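4.2 House rules for tabletop collection

I'll admit that when we started this project I thought of rules as something other labs had. We had two arms, a table, a pile of objects and a lot of goodwill. By the end of the first month we also had recordings that none of us could compare with each other, and a shared folder full of notes like "moved stuff, see Monday." So this section is about the rules we ended up with, which ones stuck, and which ones I'd drop if it were up to me alone (it isn't, and Þórey Hjaltested has argued me out of it twice).

We wrote the rules as a single sheet and taped it up next to each station. It has 23 lines. The version before it had 60, and people simply didn't read it! Jinlong Liang did the cutting. His test was that a line had to be something an operator could check by looking at the table, with no software open. Anything that needed a log file went into the nightly script.

The first group of lines covers what happens before an episode. The gripper starts open. The operator's hands are off the table and behind the tape before the arm is enabled. The target object is named out loud and typed into the episode form before the arm moves, because we had a bad habit of naming it afterward, once we knew which thing had been picked up. I can't stress this one enough. Hinrichs, the small lab down the hall that shared its checklist with us, had the same rule and we ignored it for weeks, which was dumb.

The second group covers the table itself. We allow patterned cloths, and we allow creases. Early on I wanted everything ironed flat, but our partners at Giker run their arms in ordinary kitchens and they laughed at me (kindly). What we do ask is that the cloth not be swapped in the middle of a session, and that objects not used in the task either stay put or get written down as moved. Clutter is fine. Undocumented clutter is what cost us a whole batch at the Tresitby site.

The third group is about worn and damaged objects, and it gave us the longest meetings. Plokix, who built our episode form, only gave us two settings, "ok" and "replace," and for a while operators were tossing anything with a scratch. That's wasteful, and it also makes the data a little too clean. We now keep damaged objects in use as long as the damage is recorded and there are no sharp edges or loose bits that could get into the finger joints. The cube in Figure 4 has a chipped notch along one vertical edge, and under our rule it stays in the set with a note.
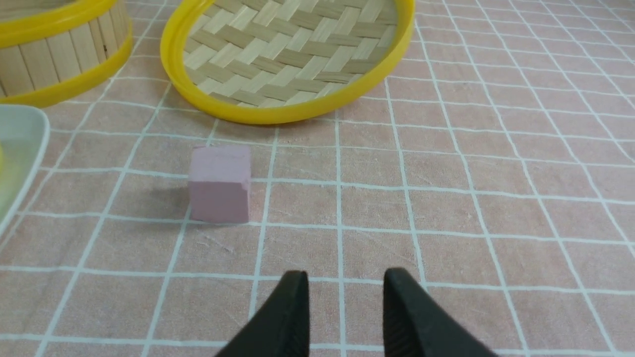
Figure 4. Wrist view with the fingers open and not yet touching the cube. Bamboo steamer pieces with yellow bands are farther back on the grid cloth.

Who gets to stop a run? Anyone in the room can, at any time and for any reason, and the operator doesn't get to argue until the arm is disabled.

We keep stopped runs, by the way. They get their own tag and a one-line reason, and they're left out of the training split by default. I used to delete mine because I was embarrassed by them, and I suspect I wasn't the only one.

The last group is about review. Every 20 episodes the operator swaps with someone else, and the new person looks over the previous form entries before starting. It's slow, and people grumble about it right before lunch. Þórey likes this rule best. My own view is that it mostly catches typing mistakes, but typing mistakes in the object name are exactly what hurt us later when we tried to train on language labels, so fine, it stays.

One thing we haven't settled is how to handle changes to the sheet. At the moment Jinlong edits it, prints it and writes the version number in pen, and the form asks for that number at the start of each session. Old episodes keep their old number, and we don't go back and relabel them. Section 4.3 explains how the splits deal with mixed versions.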